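Modular Control Panel for Bench Exercises: Project Report
Course section Ovard, final submission, 22 Jun 2019

1. Purpose

The project set out to lay out a control panel that can be taken apart and rearranged between lab exercises. The panels used in the earlier Canside exercises had a fixed faceplate. Any change to the order of the controls meant drilling a new plate, and the old plate was usually scrapped. The present design divides the face into separate tiles that lock along their edges. A tile carries one kind of control, and a worn part can be replaced without touching its neighbors.

2. Layout and housing

The outline of the assembled panel is not a plain rectangle. Joining tabs are left open along the outer edge so that more tiles can be added later, which gives the border a stepped look. We considered blank edge strips to close off the tabs and dropped them, as they added 41 grams and had to be removed before every change of layout. Light gray was chosen for the faces that carry labels and connections.
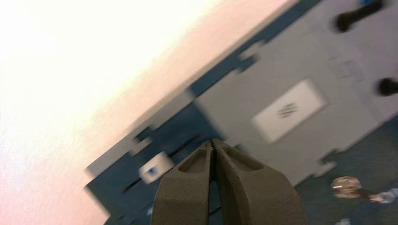 Figure 1. Stepped edge of the light gray section, with white label and black fittings.

Labels are white rectangles applied flat to the face. The first set was printed too small and several students misread them during the trial. Type size was raised in the second set – the wording stayed the same. Anyone repeating the work should settle the label text before cutting the tiles, as two of ours had to be shifted to clear a joint.

3. Slider

The slider tile took the most time. The track is a straight, thin slot, and the cap rides above it on a short stem. The first cap was round and gave no clear reading of position. It was replaced by a square cap with a printed triangle, which gives the user an edge to line up and a mark to read from. Travel was checked over 300 full strokes on the Figueroa test bench. Friction rose slightly over the first 220 strokes and then held steady. No track was replaced during the test.

Alignment of the slot with the tile edge matters more than we expected. A slot cut slightly off parallel looks acceptable on a single tile but is obvious once the neighboring tile is locked in place. The second batch was cut against a stop and the fault did not return.
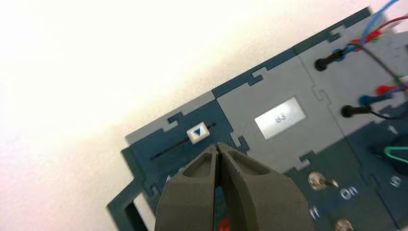

4. Display and connections

The display window sits in a gray tile of its own near the middle of the panel, with the slider to one side and the jacks to the other. This keeps the leads out of the user's line of sight while the slider is being moved. The face of the window is reflective, and under direct overhead light the digits are low in contrast. A matte cover sheet from Surnus was tried. It reduced glare but also softened the digits, and it was left off the final version.

Connections are made with banana plugs. They are bulky for a panel of this size, but the lab already stocks the leads and they can be pulled and reseated quickly. Spacing between jacks was set wide enough for two plugs to be gripped separately.

5. Results

Of the trial readings taken from the display, 92 percent matched the reference meter to the last digit. The remaining errors were traced to glare and not to the circuit. The joints held through all layout changes, although the tabs on the teal tiles fit more tightly than those on the gray ones. The likely cause is a small difference in shrinkage between the two plastics, but this was not measured.

6. Further work

Tilt the display window a few degrees toward the user. Loosen the teal tabs by sanding or by a change to the drawing. Add a stop at each end of the slider track. The drawings for the second batch are in the section folder with the cut list.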